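Write the rules for home recording before the robots arrive
By Arif Ong
18 July 2018

Most of the written guidance on robot safety assumes a fence. There is a cell, a gate with an interlock, a trained operator and a line painted on the floor. I spent years working under those rules and they are good ones. They have little to say about a bedroom.

Teaching material for household machines is now gathered in bedrooms and kitchens, by people who carry a gripper by hand and do the chore with it. The motions are recorded, and later a robot learns from them. The person doing the work is often paid by the hour and has been given a short training video. At Clenodier, where I consulted until December, the whole manual for home visits came to 3 pages. Two of those were about charging batteries.

I would like to see a proper standard, and I would like it to start with the home as it is. A bed in a lived-in room may have a patterned quilt, a pillow, a bolster and a loose piece of black cloth on it, with an open rack of clothes along the wall and clocks on a low cabinet. Any rule that begins "clear the area" has already changed the thing being recorded, and it has asked a family to tidy up for a stranger.
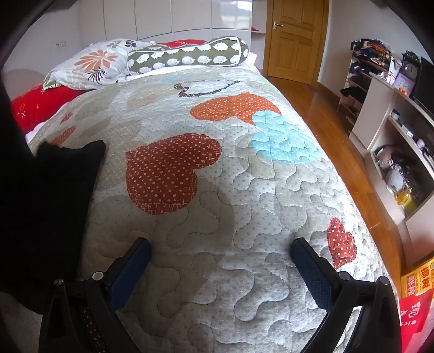 Harpreet Carrier disagrees with me on this, and wrote to say that a room left as found is a room full of other people's business. Her view is that the household should walk through first and remove whatever it does not want kept, and that a messy recording is worth less than a family's trust. She would make the walk-through compulsory and put it ahead of every technical rule.

I accept most of that. The household should decide what stays, and it should be told in plain words what will be stored and for how long. My objection is to the collector deciding, or the company deciding, on the grounds that plain rooms are easier to process.

The second rule I would write concerns consent from everyone who lives there. One signature at the door is the usual practice. If four adults share an apartment, one of them cannot agree for the other three. The Plusari project asked each adult separately and lost 20 homes out of 130 by doing so. Its managers treated that as a failure. I think the form did its job.

Third, the tool itself. A hand-held gripper pinches, it catches on fabric, and it gets heavy. Collectors I spoke to were working sessions of nearly 38 minutes without putting it down. A standard should set a time limit and require a break, and it should say who pays for a torn sheet. At present that is settled on the spot, usually by the person with the least money in the room.

Yvette Després has argued that small firms will not survive another set of paperwork. Perhaps a few will not. The rules I have in mind fit on a few sheets – longer than Clenodier's manual, far shorter than what any factory follows – and a collector could read them on the bus.

Drafts do exist. Flullgate has one and will not publish it. I have asked twice for a copy and will ask again after the summer.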